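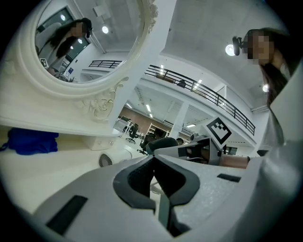
Gripper seen from below, in a bright white office space.

Reading Ruth together at Seltley

The evening group finished the book of Judges in July and has now moved on to Ruth. It is a short book, only four chapters, and we are taking it slowly, with half a chapter each time. Mechthild Trummer is leading the first two chapters and Prasert Sitthichai will take over from there.

Several people asked for something lighter after Judges. Ruth begins with a famine and three deaths, so it is not light at first, but most of the book is about ordinary loyalty: a daughter-in-law who stays, a landowner who tells his men to leave grain behind. Mechthild has asked everyone to read Leviticus 19:9-10 before the second meeting, where the rule about gleaning is set out. Bring any translation you like. Last time we had a good half hour on one verse because two Bibles did not agree.

The study notes run to 86 pages, including maps and a page for your own prayers after each section. Printed copies are on the shelf by the side door. If you need large print, tell Chrysoula Kontogiannis and she will run one off for you.

The collection at the last Judges meeting came to $470 and has gone to the food pantry, along with the canned goods.

Newcomers are welcome at any point, and you do not have to read aloud or pray aloud. We close with Psalm 86 and are usually done by nine. Rides home can be arranged with Chaiwat Nilsuwan.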